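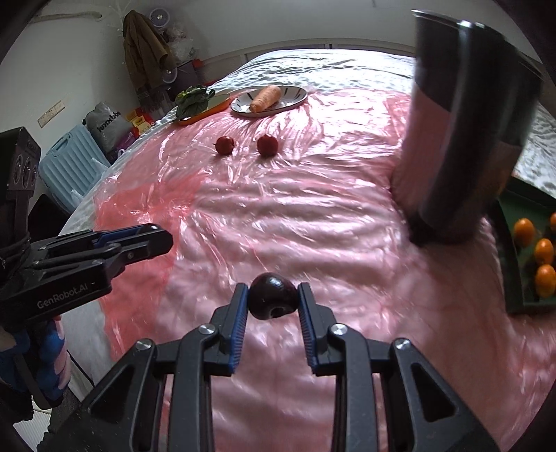

Hand-held grippers in use during Sqalli recording work.

Plarance sets out its equipment plan for household robot training

Skornari, 2/5/23 – Plarance has agreed the equipment budget for Sqalli, its project to teach robot arms the small jobs people do at home, and most of the first year's money will go on hand-held grippers instead of full robots.

The plan covers 11 pairs of hand-held grippers, with the cameras, cables, chargers and storage needed to keep them working. The first pairs will be handed to recording teams this month. Robot arms come later, in a second round of buying that opens once the teams have 800 hours of usable recordings.

We are really excited about this one. A person holding a gripper in each hand can pick up a plum, move an orange across a tray or put a carrot on a plate, and the recordings can be used to train an arm that hasn't been bought yet. It means the work starts now, while we are still talking to suppliers about the bigger machines.

"Last year I wrote a budget with the arms at the top and everything else squeezed in underneath," said Brahim Abdelaziz, who leads equipment planning at Plarance. "It looked grand and it would have left us waiting months for deliveries. This time I began with what people would be holding every day. Finger pads, straps, spare cables, memory cards – these are what stop a session when they run out, so they have their own line and it can't be raided."

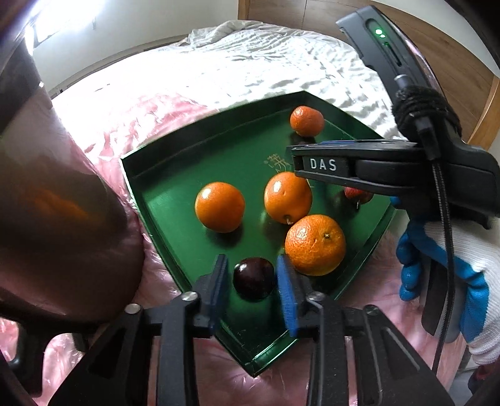 Fruit handling with a pair of grippers, one reaching for a plum and the other held in a gloved hand.

Food was picked for the opening set of tasks. Fruit and vegetables are cheap to replace, easy to find in any shop, and come in enough sizes and skins to give the fingers plenty to deal with. Trays and plates are ordinary household ones, and the budget for them is small.

Spending will be split into 2 stages. The first pays for the grippers, spares, gloves, computer storage and the time of the people doing the recording. The second pays for arms, mounts and safety fittings, and the sum will be fixed after a review of what the first stage has shown us about reach and grip strength. Plarance has also set aside money for repairs from the first day, having left it out before and regretted it.

Storage turned out to be the line that grew most during planning. Every pair makes several video streams, and each session is kept twice. Dato, which supplies the project's storage, has agreed to let us add space as we go, so we aren't paying in February for room we won't fill until the autumn.

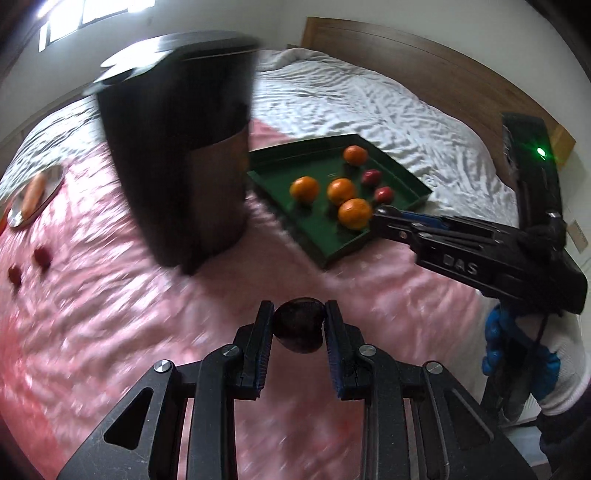 Can other groups use the budget plan?
Any group can ask Plarance for the planning sheet free of charge, and the first 100 to write in will also be offered a call with the equipment team to go through their own figures.

Requests should be sent to the Sqalli project desk at Plarance, Skornari, with a line or two on the kind of work planned and the number of people who will be recording. Supplier prices have been taken out of the shared sheet, but the headings and the order of buying are the ones we use ourselves.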